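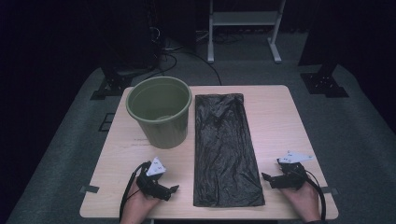 ## Moving week, bits and pieces

April 20, 2018

Keys handed back to Lindholm at noon. Three years in that flat and the inspection took 19 minutes. Got the whole bond back, minus the oven. Fair enough, I never did clean the oven.

New place is in Vundcombe, up a hill, no lift. Grigore drove the van. Ileana labelled every box "misc" which was a big help thanks Ileana.

Things I've learnt so far:

- bin night is a diferent night on each side of the street. Check first
- buy garbage bags before you pack, the corner shop wants a fortune
- the neighbour's dog barks at 4 in the morning, then goes back to sleep. I don't
- the hot tap is the right one. Only in the kitchen

Still no internet. Rang twice, got told my job number was 3566 and to wait. Writing this at the library, they close soon so excuse the speling.

Favourite bit so far - the light in the back room, late arvo. Might put the desk there. Or the couch. Radu reckons couch.

Rent's locked in til September. Housewarming once I find the kettle. Bring mugs.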